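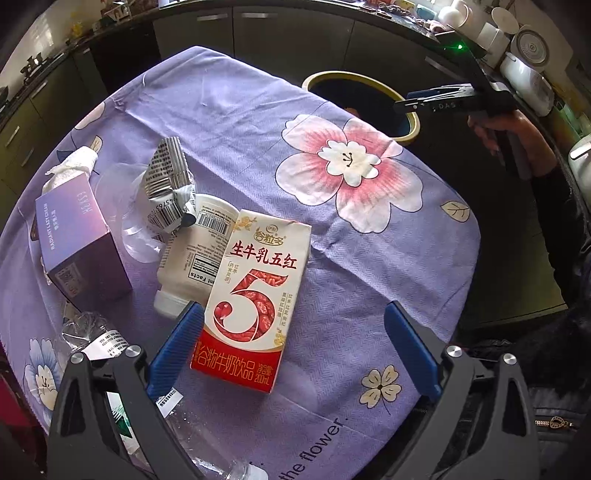 RESEARCH PAPER | HOUSEHOLD MATERIALS AND SURFACES

28 February 2026
By Rawan Zoubi

Print this page
E-mail this article

3. Composition of table deposits

3.1 Unit of observation

The unit of observation in this section is the table deposit, defined as the set of portable objects resting on a kitchen or dining table at the moment of recording. A deposit includes packaging, vessels, paper goods and personal items. It excludes the table covering, which is coded separately as a surface attribute, and it excludes chairs, appliances and anything standing on an adjacent counter.

The sample consists of 300 deposits recorded in 60 households. Households were asked to leave the table as it stood and were not told which object classes would be coded. The full set yielded 1122 coded objects after duplicates and unreadable entries were removed. Of these, 358 were assigned to the class "primary packaging," meaning a container or wrapper made to hold a product directly. The remainder were divided among outer packaging, vessels, paper goods, tools, textiles and a residual class.

Figure 1. Mixed deposit on a covered kitchen table. The drink carton is upright; the white bottle and the purple cosmetics box lie on their sides. A crumpled foil wrapper and a clear plastic cup are also present, with a tissue draped over the box.

3.2 Coding of posture

Each object was given one of four posture codes: upright, on side, inverted or formless. The last code applies to objects that have no stable standing position in their present condition, such as crumpled film, foil and tissue. Posture was coded from the object as recorded. No attempt was made to infer whether the present posture was the result of placing, dropping or knocking over, and the code should not be read as a measure of carelessness.

The deposit in Figure 1 illustrates three of the four codes within a small area, with the clear cup left out of the posture count under the rule given in Section 3.4. The carton, a cereal and milk drink with a printed net content of 200 mL, is coded upright. The bottle and the cosmetics box are both coded on side. The snack wrapper and the tissue are coded formless. The tissue receives an additional support code, as it rests on another object and not on the cloth.

Support codes were introduced after the pilot round in April, when it was found that two coders treated stacked and draped objects differently. One coder had recorded a draped item as part of the object beneath it. The revised scheme requires a separate entry for every detachable item, together with the entry number of whatever bears most of its weight. A lid or cap attached to its container is not detachable for this purpose and receives no entry of its own.

3.3 Product class and location

Product class was assigned from the printed text where this could be read, and from form where it could not. The purple box in Figure 1 was assigned to personal care on the strength of the words "RADIANT LAZY CREAM." The carton was assigned to beverages. The white bottle carries a "Nutrition Facts" panel, which is sufficient for assignment to the general class of ingestible products. The panel does not by itself distinguish a food from a drink or a dietary supplement, and the bottle was therefore not given a subclass. Coders were instructed to stop at the highest level that the label would support.

The presence of personal care packaging on a table used for food was coded as a cross-domain occurrence. The term is descriptive. Earlier household inventories, including the Finari survey on which our object list was based, assigned each product to an expected room and counted departures from it as misplacement. We did not retain this procedure. A kitchen table may serve for meals, grooming, correspondence and short-term storage in the same household, and the expected room of a cream or a tube of lotion could not be established without asking the occupants.

Outer packaging presented a related difficulty. A box may be sealed, open and full, or empty, and these conditions are often impossible to separate when the box is closed or its ends are turned away. The variable "contents present" was consequently coded as unknown for opaque containers unless the interior could be inspected. This applied to all three of the main containers in Figure 1.

3.4 Detection of transparent objects

Transparent vessels were the least reliably coded class. The clear cup in Figure 1 lies beneath and to the left of the foil wrapper, and it is marked chiefly by the light on its rim. The pattern of the tablecloth remains the stronger visual cue. In the first coding pass, objects of this kind were omitted more often than any other class, and posture could not be agreed upon even where the object itself had been found. Transparent vessels were accordingly retained in the object count and removed from the posture count.

Surface pattern was examined as a possible source of these omissions. Coverings were classed as plain, small pattern or large pattern. The cloth in Figure 1 is lavender-purple with large floral motifs and falls in the third class. It also bears printed lettering, including the words "the flower." Lettering on a covering was recorded as a surface attribute and was never transcribed into the object list. The rule was added when a word printed on a cloth in another household had been entered as a paper label.

3.5 Partial text and identifiers

Barcode digits were transcribed only where they could be read without reconstruction. The digits on the foil wrapper are partly legible as "43763," and the entry was stored as a partial string. Partial strings were not submitted to the product lookup, which was run in Tredix, because an incomplete code may match several unrelated goods. QR codes were recorded as present or absent and were not opened.

Text in scripts other than Latin was transcribed by a second coder. For the carton, the brand name 谷粒多 and the product line 生牛乳五红 were entered in the original characters, and no romanized form was substituted. An early version of the database, built on the Virko template, accepted Latin characters only and would have reduced this entry to the numeral "5" and the volume marking. The field was changed before the main coding pass, and the affected pilot entries were transcribed again.

3.6 Agreement between coders

Disagreements were resolved by joint review, using the Lecomte protocol with one modification: where the coders still differed after review, the more general code was kept. This increases the number of objects held at class level and lowers the number with a full subclass. The consequence for the analysis in Section 4 is that beverages, foods and supplements are compared only within the set of entries for which a subclass was assigned. Deposits containing one or more unresolved entries remain in the sample and are marked in the supplementary table.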